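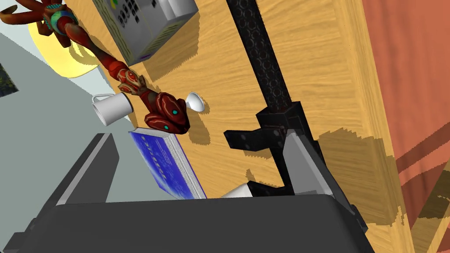 Making yourself start: small tips for household jobs you keep putting off
by M. Vukčević

When I moved to Gurnmont I had a list of 35 jobs on the refrigerator, and for most of the winter the list only became longer. I read then a good deal about habits and delay, and I tried the advice at home. Below are the tips which stayed with me.

Tie the job to something you already do. "I will clean the coffee machine this week" is a wish. "When I have poured the first cup, I will empty the tray" is a plan, and the cup does the reminding. Choose a moment that comes every day at the same place. My weak moment is after dinner, so I put nothing there.

Make the first step very small. For the oven, my first step is to take out the racks and lay them in the sink. Sometimes I stop after this and I allow it. Mostly I continue, because the racks in the sink are more annoying than the dirty oven was. 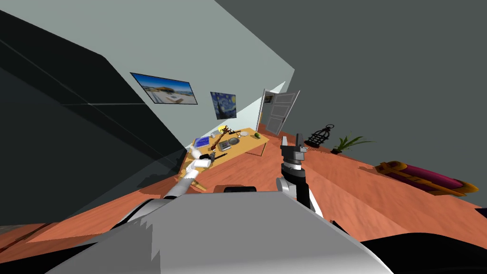 Leave the tool where the job is. A cloth under the bathroom sink is used much more often than the same cloth in the hall closet, even if the closet is only a few steps away. I keep a second scraper by the stove for this reason, and a small screwdriver in the kitchen drawer.

Stop in the middle, on purpose. An unfinished thing stays in the mind, and it is easier to come back to it. When I sort papers, I leave one open pile with a note on top that says what comes next. It does not work with painting, please finish the wall.

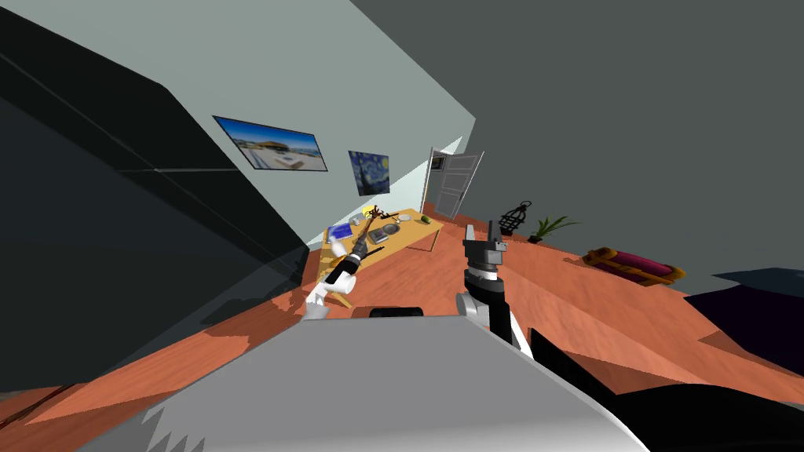

The left arm with a long dark tool, the right gripper open.

Do not count on mood. I waited once more than 100 days for the mood to descale the kettle. Set the kitchen timer, work until it rings, and sit down. The mood comes often in the second half — or it does not come, and the kettle is clean anyway.

Keep decisions out of the working time. Before you clear a table or a shelf, decide three places: stays, goes to another room, leaves the house. Then only move things. If one object makes you think too long, put it in the box for later and write the month on the lid.

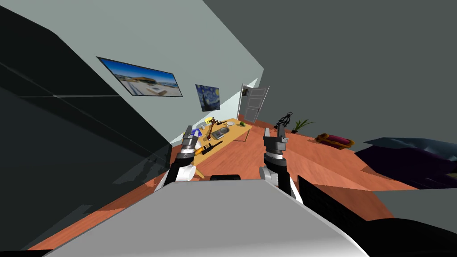
Small objects on a light wooden table.

Write down what is done. I use a cheap notebook from Kumen, one line for each job, and I am now at line 486. On a bad evening I read some of the old lines and then I go to wipe the stove.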